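Everyday Economics > Part Three: Households > Chapter 10

Chapter 10. What We Keep and What It Costs Us

3rd August
by Bukola Akande

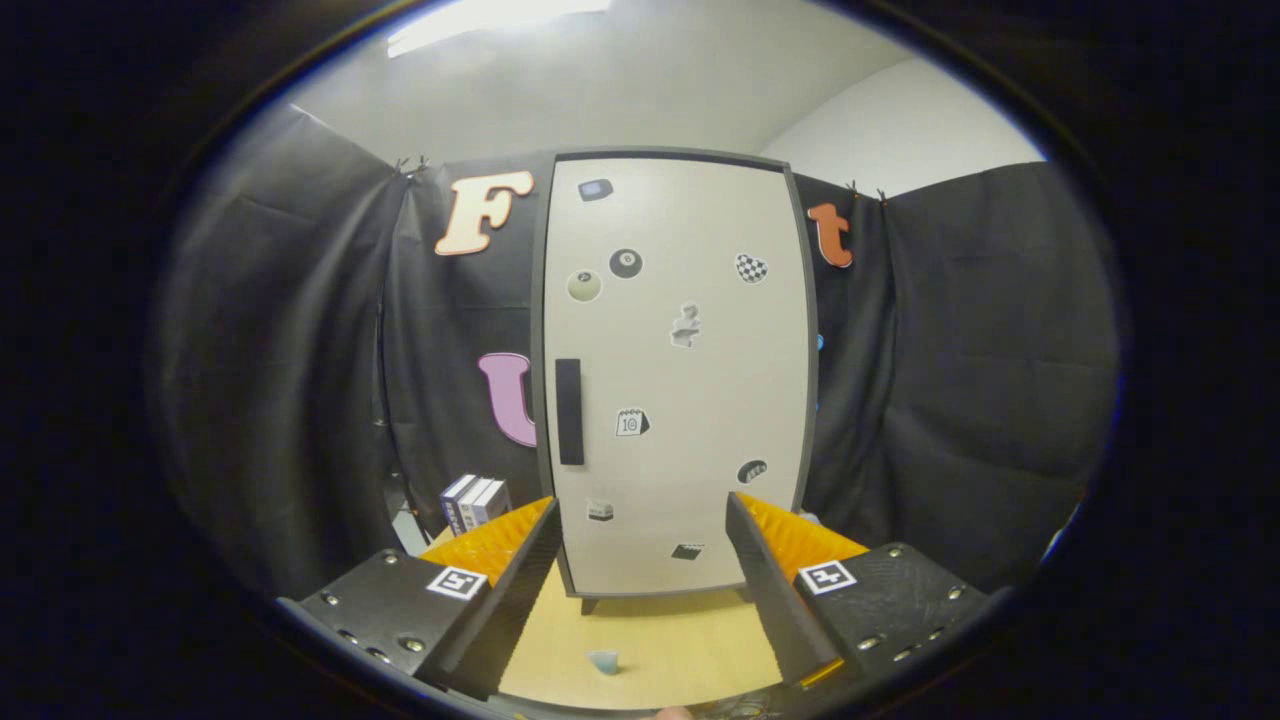
I moved to Skultville with one suitcase and a box of books, and by the time I left I needed a truck. I couldn't tell you when the change took place. There was no big shopping trip. Things came in a few at a time, most of them cheap and a good number of them free, and every one of them seemed like a fine idea on the day it arrived. I still have a fish kettle from those years. I have never cooked a whole fish in my life.

So this is a chapter about stuff! In the last two chapters we looked at how households earn and how they spend, and if you did the exercises at the end of Chapter 9 you already have a spending diary of your own (keep it handy, we'll be using it again). What we haven't looked at is what happens after the money has gone. You bring the thing home, you put it down somewhere, and as far as most textbooks are concerned the story stops there. I think it's where it gets interesting.

Let me start with my old neighbor, Fiachra Coughlan. Fiachra had a canoe. He bought it secondhand the first spring he lived in our building, and he paid 492 dollars for it, which he thought was a bargain, and I think he was right. The trouble was that our building had no place for a canoe. He rented a bay in a storage yard on the edge of town for 78 dollars a month, and there it stayed, through that summer and the next winter and a good piece of the year after. He took it out on the water a few times. He loved it, too. He'd come back sunburned and talk about herons for a week.

Now do the sum. After seven months of rent Fiachra had paid more to store the canoe than he'd paid to own it. When I pointed this out to him over the fence he was quite annoyed with me, and he said I was forgetting that he already had the canoe, so the canoe was free. I've been thinking about that sentence ever since. It's wrong, but it's wrong in a way that almost everybody is wrong, me included, and you can learn a lot of economics by working out why.

The first idea we need is carrying cost. Businesses know all about this one. If you run a store, every box on the shelf is costing you money while it sits there: the rent on that bit of floor, the insurance, the chance that it spoils or goes out of fashion, and the money tied up in it that could have been doing something else. A store manager who ignored all that wouldn't last long. At home we ignore it nearly all the time. The rent gets paid in one lump, and no one sends you a separate bill for the closet.

You can make up that bill yourself, though, and I'd like you to try it before you read on. Take what your household pays for housing in a month and divide it by the floor area. That gives you a price for one square foot. Then pick a single object you haven't used since March, measure the floor it stands on, and multiply. My students always groan at this, and then they go very quiet. Yakubu Bassey, who took my class the first year I taught it, worked out that his family was paying more each year to house a broken treadmill than a gym in his town would have charged him for a membership. He went home and told his mother. She told him the treadmill was staying.

And she may have had a point! That brings me to the second idea, the sunk cost, which you met briefly in Chapter 4. Money that is spent and can't be recovered shouldn't count when you decide what to do next. Fiachra's purchase price was partly sunk (he could have sold the canoe, so some of it was still there to be had), and the rent he'd already paid was sunk completely. The only question worth asking on any given morning was whether next month's canoeing was worth next month's rent, plus whatever he was giving up by not selling. Maybe it was. I don't get to say how much a man should enjoy herons.

I want to be careful here, as there's a kind of book that will tell you to throw everything out and live in a white room with one chair. I've read a few of those. They can be a lot of fun, but they tend to count only one side. Things give us something back while they sit there. A spare blanket is a kind of insurance. A drawer of odd screws saves a trip to the hardware store. A grandmother's teapot that is never poured from is doing a job all the same, and an economist who gives it a value of zero just because it has no price has made a mistake in the sums. We call this option value in the first two cases, and sentimental value in the third, and we'll spend a whole section on how people have tried to measure them – without a great deal of luck in the case of the teapot.

The third idea is the oddest of the lot, and it's the one I most enjoy teaching. People seem to want more money to give a thing up than they would ever have paid to get it. The name for this is the endowment effect. You'll try it out on your own classmates in Section 10.3, with pencils, and you should expect some arguing. My friend Oksana Maksymiv runs a secondhand store called Stellow, and she doesn't need the experiment. She sees it every morning when the door opens. The same person who haggles with her over the price of a lamp will bring in a lamp of their own the following week and be hurt by what she offers.

We'll come back to Oksana's store several times, as she very kindly let me copy out some pages from her buying book. We'll also visit Iltlow, a small town where the households on one long street set up a shared tool library, and see what happened to the number of ladders. (It went down, and then it went up again, and the reasons for the second part take up most of Section 10.5.)

Before you turn the page, get out that spending diary and go through the first two weeks. Put a small mark next to everything you bought that is still in your home. Put a second mark if you know, without getting up to check, exactly where it is. Bring the marked pages with you, as Section 10.1 starts with them.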